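Helstead Community Kitchen
Progress report to the Frimpong Fund
Prepared by Adwoa Acheampong, 19/10/2018

Dear Senyo Akpalu,

I am pleased to send you our second report for this grant. It covers the period from April until now.

In this period we served 1,584 lunches at the Helstead hall. The Closska site opened later than we planned, as the permit for the gas line was delayed by the council, and it served 884 lunches. Both sites now open two days in each week. We have almost 60 people on the regular list, and many of them are seniors who live alone in the neighbourhood.

The washing-up has been moved to a separate bench, so the cooks have more room at the stove.

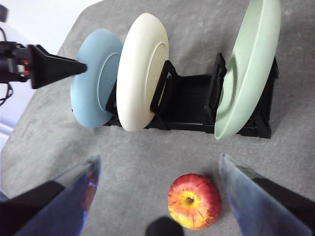 Plates in the dish rack.

The cooking classes for young parents have started well, but attendance went down in the school holidays. We will change the hour to the morning and ask the parents again which dishes they would like to learn.

Spending is within the budget, except for vegetables, where the prices were higher than in our application. With your permission we would like to move the unspent part of the travel line to cover this. The supplier, Cendton, has agreed to hold its present prices until the end of the grant.

I enclose the list of expenses. Please let me know if you require the receipts also.

With kind regards,
Adwoa Acheampong
Program Coordinator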